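October 5, 2024

Why I stopped training on the full set

In February I promised to write down what came out of the Wonholm experiments, and then I was silent for a long time. I am sorry for this. The short version is that we had 2000 demonstrations of picking and placing, and our policy became better when we threw most of them away.

The idea comes from Rainer Reuter, who was my supervisor at Görtz. He looked at my training curves and asked how many of the demonstrations I had really watched. I had to say that I had watched very few. So I sat down for two weeks and watched them, with a lot of tea.

What I learned is that the operators hesitate. They come near the object, wait, correct the wrist a little, wait again. For a person this is thinking. For the network it is an instruction to stand still, and it learns this instruction very well. Our old policy could stay over a crate for a long time and do nothing.
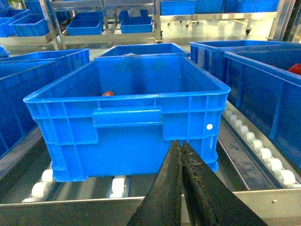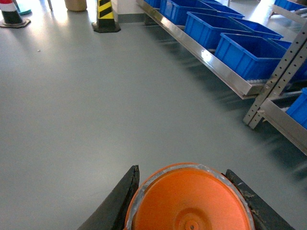
Wrist views, both with the two fingers at the bottom.

My filter is simple. I cut a demonstration into short pieces, and for each piece I compare the movement of the wrist with the change in the wrist view. If both are almost zero and the gripper does not open or close, the piece gets a bad mark. Too many bad marks and the whole demonstration goes out. At the end 116 were left. Later I removed four more, where the time stamps of the arm and the camera did not fit together, so the final set has 112.

I trained the same network on both sets, with the same settings. The small set gave fewer failed grasps, and the long waiting was almost gone. The placing did not improve, and I don't know yet why. Maybe the operators waited there for a good reason – they look before they let go – and my filter cannot see the difference.

The next thing I want to try is to keep the pauses directly before the release and cut only the others. Ritar has offered me time on their machine at Cletalcombe for this, so first I must clean up my code, and the part which reads the logs is very ugly.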